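Open day at the Fetgate workshops

I had wanted to see Fetgate for years, and the open day in August finally got me through the door. Aaliyah Gagnon took six of us around, and she let us stop wherever we liked — which in my case was everywhere!

My favorite was the table room. I could have stayed there 2 hours just looking at the shapes and the wood.

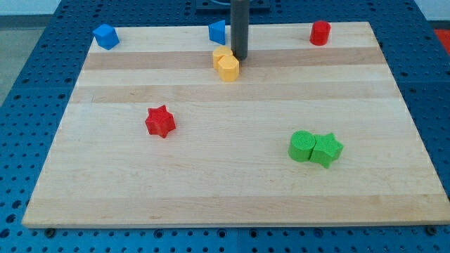
Page last changed: 3/5/23

The board is pale wood glued up in strips, with a couple of darker bands across it, and it sits on a blue tabletop full of round holes. I love that blue under the wood. The little blocks come in cubes, prisms and so on, and the yellow eight-sided ones are lovely.

Valdis Org then gave us coffee and let me leaf through the old order books. Go if you can, and wear flat shoes.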